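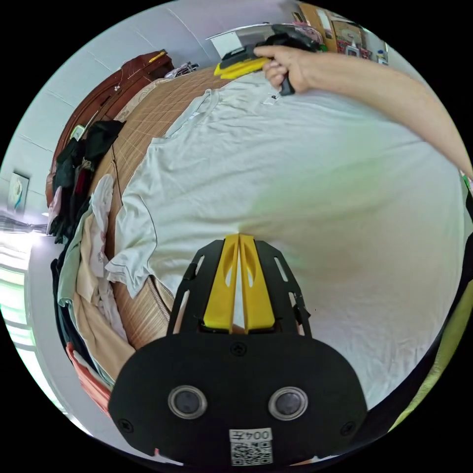

ok Handthorpe thread. went for four nights, stayed 7, have opinions. typing this on the bus so bear with me

first, getting there. the coast road is the one you want. 241 bends if you believe the sign at the top of the pass. I lost track after the second cup of coffee. sit on the left side of the bus going in, right side going out. bring something for your stomach

bus leaves from behind the fish market, not the main station. the main station has a bus with Handthorpe on the front and it goes to the OTHER Handthorpe, the one with the outlet mall. ask me how I know

town itself: one long street, a harbor shaped like a hook, a church with a green roof, a hill you will get tired of. locals call it "the Thorpe" or just "down home" if they moved away. nobody under 40 uses the full name as far as I could tell

history, very short version. herring, then no herring, then a rope factory, then no rope factory, then people with kayaks. the rope factory is still standing and you can walk right through it. long long building, longer than anything needs to be. cold in there even in August

the Van Hecke house is the museum. merchant family, got rich on salt. go for the upstairs room with the tide charts, skip the video. tickets are cash only and the lady at the desk will not break a big bill, she was very firm with the guy in front of me

Saturday is market day, harbor end, starts at 8 and the good stuff is gone by 9:30. smoked eel, tiny plums, a rye bread so heavy I used it as a doorstop the first night (ate it the second night). there's a stall that does potato pancakes with sour cream and dill. get two

walks!! this is the reason to come

Kolholm is the island. you can walk out at low tide, there's a causeway, posts mark the way. takes me 50 min, took my sister 35 because she's a show-off. check the tide board by the slipway BEFORE you go. the tide does not care about your lunch

on Kolholm: sheep, a light that doesn't work anymore, one bench, more than 200 seals on the north side if the wind's right. stay up on the bluff and don't go down to them. I saw a man go down to them. I saw him come back up a lot faster

no toilet on the island. no water. no shade either. wear the hat

other walk is the cliff path to Gustunska, which is a village of maybe one street and a half. path is marked with white paint on the rocks, and then for a stretch it's just not marked, keep the sea on your right and you're fine. muddy after rain, really muddy, I mean lose a shoe muddy

Gustunska has the better swimming. little pebble cove, 80 steps down, rail on one side only. water is freezing thru June, people say September is best and I belive them. there's a cafe up top with four tables that opens when it feels like opening. get the cardamom bun

last bus back from Gustunska is 5:10. not 5:15. I watched it leave

where to stay. couple of guesthouses on the main street, fine, thin walls, you will hear the gulls and also your neighbor's alarm. I switched to a place up the hill on night three, cheaper and so much quieter, but you do that hill every single time you forget something. I forget a lot of things

food at night is limited. pub does fish, fish pie, and on Tuesdays a different fish pie. there's a noodle place next to the hardware store that saved me twice. everything closes by 9 so don't do the big city thing and wander out hungry at ten

weather. all of it, every day. fog comes in at breakfast and sits there, then it's gone by noon and you're sunburned. pack layers, pack a real rain jacket, the little folding one I had lasted one afternoon

someone asked about kids: yes, my nephews would love the rope factory and the crab fishing off the wall. wouldn't take a stroller on the cliff path tho. or the causeway. or honestly the hill

someone asked about phone signal: harbor yes, hill yes, Kolholm no, Gustunska if you stand by the mailbox

someone asked would I go back. looking at December already, apparently they light fires all along the harbor wall and everyone gets soup. if anyone's done it in winter pls tell me if the bus still runs

bus is at the bends now, have to stop looking at my phone. more later when we're over the top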